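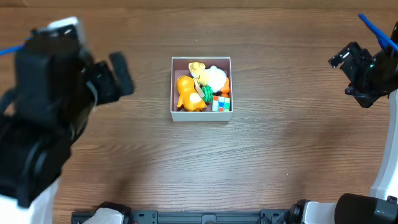

Litier open toy box, white

Product code: LT 31
Supplied by: Odport
Range: Litier small storage

Description
A rectangular open-topped cardboard box for storing small toys on a shelf or table. White outside, muted pinkish-mauve inside. The walls are thin, so most of the footprint is usable space. Supplied without a lid.

Contents shown
Soft toys, small toy figures, a green knitted ball and a small cube puzzle with coloured squares. Toys are not included.

Packing
Cubes and other square-sided items should go in first, flat against two walls in a corner. Plush toys can then be pressed into the opposite corner, where they take up the slack and hold firmer figures in place. Rounded figures store best on their sides. Knitted items may be placed in the middle; check that loose yarn is not caught under a hard edge.

Do not fill above the rim if boxes are to be stacked. A stack of 2 filled boxes is the maximum. Empty boxes may be stacked to a height of 10.

Use and care
Indoor use only. Wipe with a dry cloth. Do not use water or spray cleaner on either surface. Keep away from radiators and direct sun, as the inner colour will fade. Lift from underneath with both hands when full. A box with a split corner should be taken out of use and put in paper and card recycling.

Not suitable for food, liquids, or metal toys with sharp edges. The box is a storage item and is not intended as a plaything.

Ordering
Sold singly or in packs of 10. Trade orders of 300 or more are delivered on a pallet and need a ground-floor delivery point. Mixed colours cannot be supplied within one pack.

The Ultitton divider set does not fit this box. Customers replacing the earlier Liyanage box should check shelf depth before ordering.

Trade enquiries: Titilayo Nwachukwu
Returns and damaged goods: Paora Lowther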